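Making the Ukance fold-out card, part 2: scoring and folding

I do this bit at the kitchen table with a cuppa, and it's my favourite part!

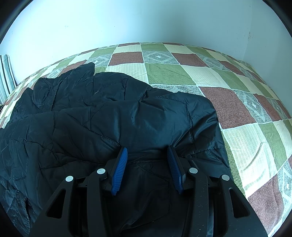 You'll want your cardstock trimmed and your scoring board handy before we start.

1. Lay the card face down and score at 15 cm. Go gently - two light passes beat one hard one.

2. Fold along the line and press with your bone folder (the back of a spoon works too).

3. Glue on the coloured panel and leave it under a heavy book for 20 minutes.

Note: I glue mine slightly off centre because I like it that way.

Caution: keep your heat gun well away until the glue has dried.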